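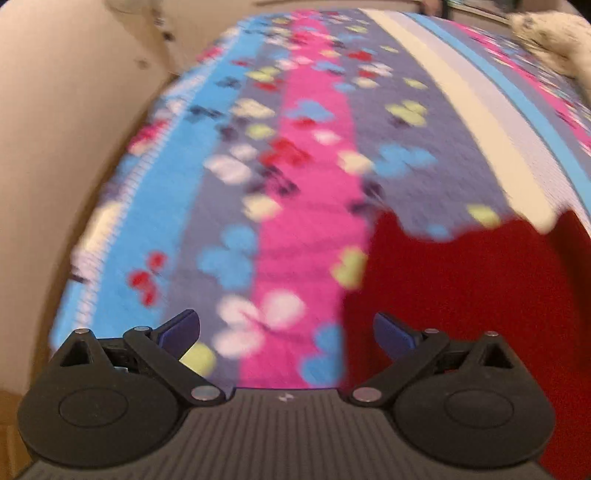 Jae-hoon Ahn thinks we should have picked towels. Towels are rectangles, he pointed out at our first progress meeting, and a rectangle has one sensible way to be folded in half. He was right, and the group went with knitwear anyway.

Our question was modest. When a sweater has been left lying on a bed, how should a person start folding it so that it ends up flat? We named the project Jestness, for reasons that made sense in August, and set out to compare two methods we called Gravano and Geum. Neither name means anything. The report template had a box for them.

Gravano starts at the hem. You take the ribbed edge, bring it up toward the collar and deal with the sleeves later. Geum starts with the sleeves, which get laid across the body before anything else moves. Each method was tried 200 times over 7 weeks – a schedule that did more for our patience than for our grades in other courses.

We also had to settle on a surface. A desk is flat and dull and gives clean results. But most people in our survey of the Pravgate dorm fold on the bed, so we did too, on top of a fleece blanket with stripes in blue, magenta and cream. Fleece grips wool. A sweater dragged across it stretches a little on the way, and the stripes at least make it plain when your fold has gone crooked.

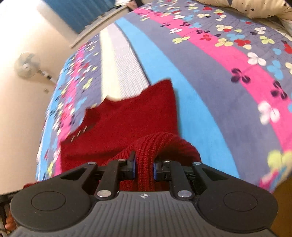
3.2 Ribbing

The ribbed parts of a sweater behave like a separate garment. They are thicker than the plain knit, they spring back, and when pinched they bulge up and roll over to one side. The plain panel next to them just lies there. Under Gravano this matters a lot, as the first thing you pick up is the least cooperative part of the whole sweater.

We found it helped to take a wide pinch and lift before pulling. Pulling first dragged the panel into points, and those had to be smoothed out by hand, which we counted as a failed start. Geum had fewer failed starts but a lumpier middle, where the sleeves pile up.

Section 3.3 covers collars. We had 2 turtlenecks, and the results for those are kept in a separate table at the request of everyone who had to fold them.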